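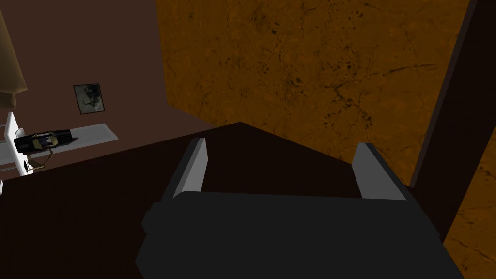 Erenell wrist-view comparison, data card

Last edited Apr 21, 2019
Maintained by Reiko Sakamoto. Complaints about the labels go to Tomoyo Amano.

What's in it

Simulated episodes comparing two controllers for the same arm and the same parallel-jaw gripper: the stock Clirnham position controller and our own velocity controller from the Chiba branch. There are 91 episodes for each. All of it is rendered. No real arm was used at any point, so please don't cite this as hardware evidence. It has happened once already, in a slide deck from Drustville.

Each episode folder holds the wrist camera stream, joint positions, commanded and measured finger opening, and a plain text log. The log is the only thing we trust completely. Joint positions are written at 100 Hz and the camera runs slower, so match on timestamps and not on row number.

What we wanted to know

The claim going around was that the velocity controller gives steadier wrist video and therefore better grasps. We're fairly comfortable with the first half. The second half we couldn't show. The success labels come from a script that checks finger opening at the end of the episode, and it will happily pass a gripper that has closed on the edge of a shelf. Tomoyo went through a portion by hand in July and disagreed with the script often enough that we stopped reporting a success rate.

Camera notes

The camera rides behind the fingers and looks out past them, so the gripper housing takes up the bottom of the picture. Colour is flat and shadows are weak. Anyone hoping to train a depth estimate from this should lower their hopes. Walls and furniture are often at steep angles, and a model that learns what "up" is from these views has learned something about our mount and not much else. 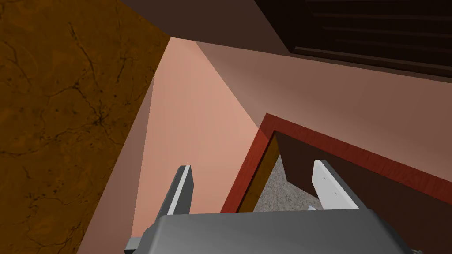
Wrist view with the jaws open and nothing between them. Pink walls behind, red frame and a bit of grey carpet to the right.

Open-jaw views like this one are common in both sets. Filter on measured opening if you only want contact. Don't filter on commanded opening, as the Clirnham controller reports a close command before the fingers have moved.

Known problems

Wall and surface textures are the renderer's defaults and look like no house any of us has lived in.
Finger friction was set by guesswork and never checked against a real pad.
The two controllers were tuned by different people, with different amounts of patience. This alone could explain most of the gap in the smoothness plots.
Log format changed to version 2 partway through. The loader reads both, but the older logs have no gripper force column.

Use

Fine for testing loaders, checking camera jitter, or arguing with us. We would not pick a controller on the strength of it.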